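Levers: How a Small Push Becomes a Big One

A lever is a stiff bar that turns around one point. The point is called the fulcrum. A seesaw is a lever, and so is a bottle opener. People have used levers for more than 2,000 years to lift things they could not lift by hand.
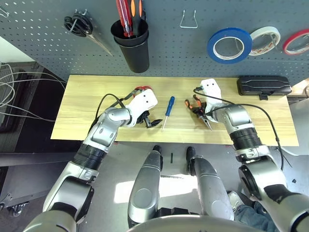 How much a lever helps depends on where the fulcrum is. Say you push down on a bar 24 inches from the fulcrum, and a rock sits 8 inches from it on the other side. Your push is now three times as strong. The price is distance. Your end has to move three times as far as the rock does.

Some tools are 2 levers joined together. Pliers and scissors work this way. The fulcrum is the pin where the two halves cross. Pliers have long handles and short jaws, so a squeeze from your hand turns into a much harder squeeze at the tip. 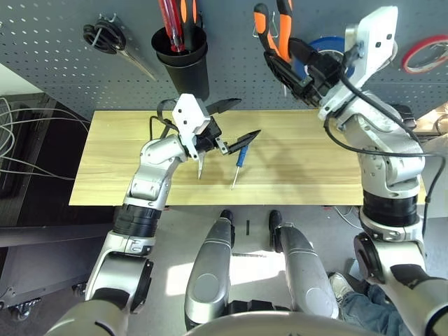 A reader in Brastside asks why thick cardboard is easier to cut close to the pin of the scissors than at the tips. The cardboard is nearer to the fulcrum there, so the blades press on it harder.

Your body has levers too. When you lift a cup, your elbow is the fulcrum and your forearm is the bar. The muscle pulls very close to the elbow.
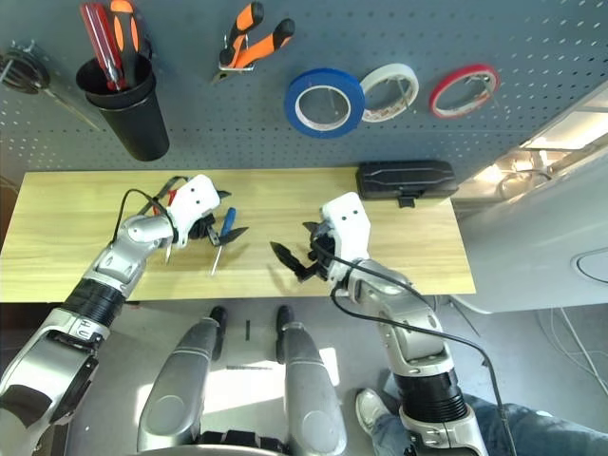 That means the muscle must pull hard to lift even a light cup, but your hand can move fast and far.

Try it: balance a ruler on a pencil and put a coin on one end. Press the other end, then move the pencil and press again.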